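# About Wambridge Laundry

Wambridge is a contract laundry. We wash, dry, fold, and return clothing and small linens for care homes, guesthouses, and two swimming clubs. We started with hand sorting and ordinary front-loading machines, and a good part of our work is still done that way. Most of our customers send in personal clothes, and personal clothes have to come back to the right person.

Our main building handles the daily work. A smaller site, which we call Barnia after the street it stands on, is where we set up new equipment and train people on it. Between the two sites we handle 900 bags in a normal week.

## How automation came in

For years the hardest part of the job was the bending. A basket goes down on the floor, clothes come out of it one handful at a time, and the person doing it stands up and leans over again all shift long. We lost good people to sore backs. Others stayed but asked to move to folding, and there were never enough folding places to go around.

In April we signed an agreement with Akotberg, an equipment firm that builds and services robot arms for light handling work. Our part was to provide the space, the washers, and the people who know laundry. Theirs was to provide the arms and to listen when our staff told them something was wrong. 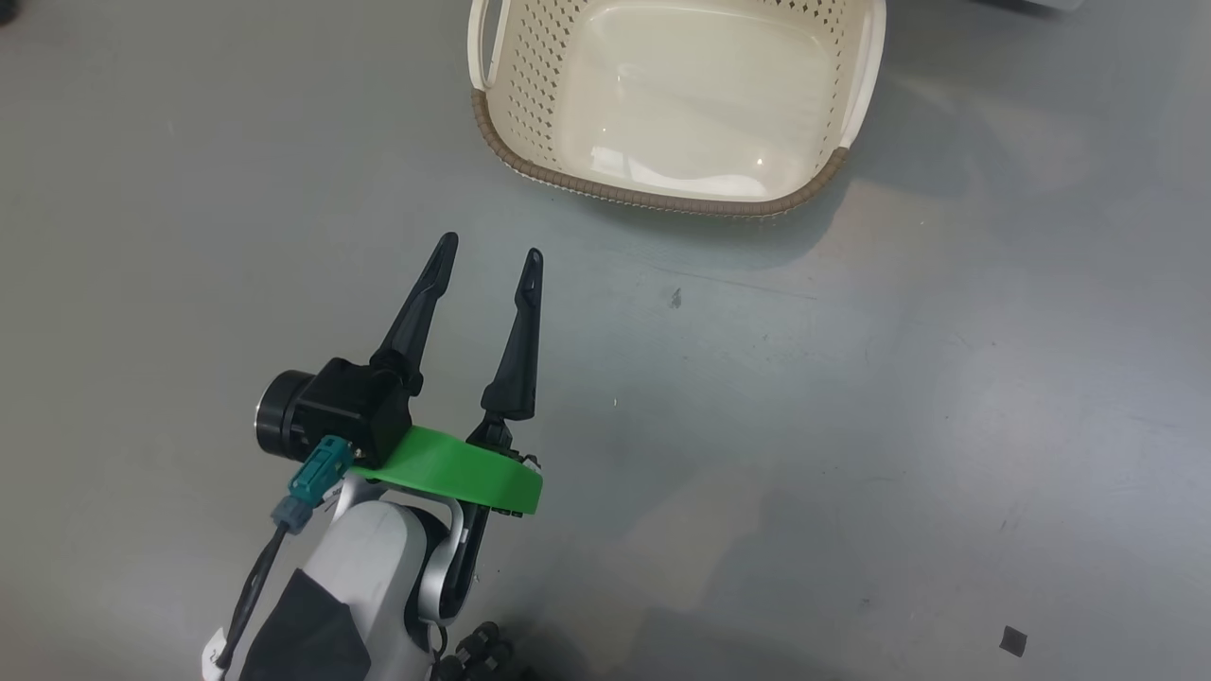 Our staff had a say in the equipment from the start. They asked for ordinary baskets to stay in use, the kind anyone can pick up and carry, so that a person could take over at any point without changing how the work is laid out. The cream-colored baskets with a handle opening in the wall are part of that, and so is the two-finger gripper, with its long, narrow tips. Earlier designs we looked at needed special bins and a raised loading table. We turned them down -- they would have made the machine's day easier and ours harder.

## What changed for the people here

Nobody was let go when the arms came in, and we put that in writing before the first one was delivered. The number of hours stayed the same. What people do in those hours is different.

Three of our loaders became cell operators. A cell operator looks after an arm and the washer it works with, clears it when it stops, checks pockets and care labels before a basket goes in, and keeps a log of the items that gave trouble. The job pays more than loading did. It also takes more attention, and we were slow to see that. In the first weeks operators told us they went home tired in a different way, from watching. We now rotate them to folding or packing partway through the shift.

Others did not want to work with the arms and did not have to. They load by hand at the main building, where delicate items, heavy bedding, and anything with a special instruction still go.

There are things we have not solved. The arms are slower than an experienced loader. Thin, slippery fabrics are difficult for them. The log of trouble items is long, and reading it takes an hour that somebody has to find. Some staff miss having a partner at the next machine, and the lunch table is quieter at Barnia than at the main building. We have moved the break times so the two crews overlap when the van is in.

## Who checks the work

Every load is checked by a person before it goes into a washer and again when it comes out. The operator decides whether a cycle starts. If an operator stops an arm, no one asks for a reason until the shift is over -- that rule came from the operators, and Akotberg agreed to it.

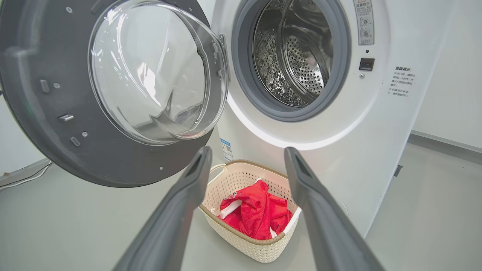

**Do staff need a technical background to become operators?**

None at all. Training takes three weeks and is given during paid hours. The first week is laundry only: fabrics, sorting, labels, and stains. The arm comes after that, and new operators work alongside an experienced one until both of them are satisfied.

## Lapiņa

Lapiņa is our name for the staff training fund. It pays for courses outside the company, including ones that have nothing to do with machines. So far it has covered bookkeeping, a driving license, and a language class. Anyone past their trial period can apply with a one-page form, kept in the office at either site.

## Visiting and working with us

Care homes and guesthouses are welcome to see both sites before signing up. Please call the office first so that an operator can be free to show you the work. Job openings are posted at the main entrance and on our jobs page, with the pay listed for each one.

Page last updated October 7, 2026.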